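Rent cap vote, is anyone buying this?

dretcombe_dan
So the council votes Monday on the Dretcombe rent cap and Senthil Pisharody is out telling everybody it will "protect 89 homes." I read the draft. It covers buildings with 30 units or more. How many of those do we even have?

mapleside
Two, unless they're counting the old Allero block. It's a start though. My rent went up 14 percent in June and I'd take any cap at all.

dretcombe_dan
Would you take one that doesn't cover your building? Go look at page 47. Owners can apply for an exemption if they've done "improvements," and the word isn't defined anywhere.

K_Rodrigues
Page 47 is the old draft, Dan. Rajeshwari Kotian's amendment says improvements have to be inspected first. Pisharody voted for it in the first round.

dretcombe_dan
Inspected by who? The city has one inspector. I'll believe it when I see a denial letter.

mapleside
You said the same thing about the bus money and we got the buses.

dretcombe_dan
We got half the buses.

K_Rodrigues
Fine, but voting it down gets us zero. Kotian already said she won't bring it back before the election. My landlord would love that. He calls a new machine in the laundry room an upgrade and bills everyone for it.

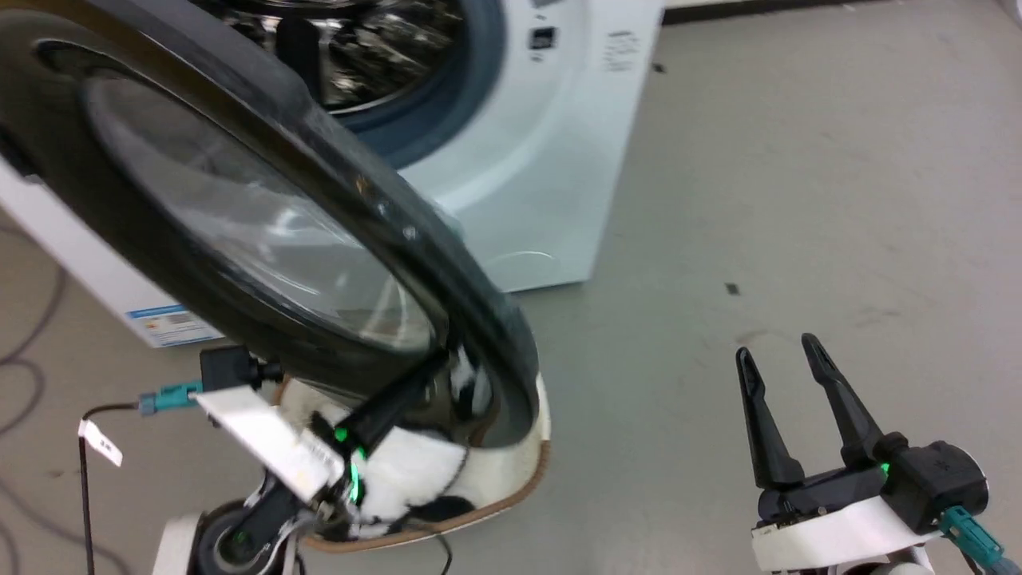
And he'd try the same trick under either draft, so I want the one with an inspection in it. I'm signed up to speak at 7.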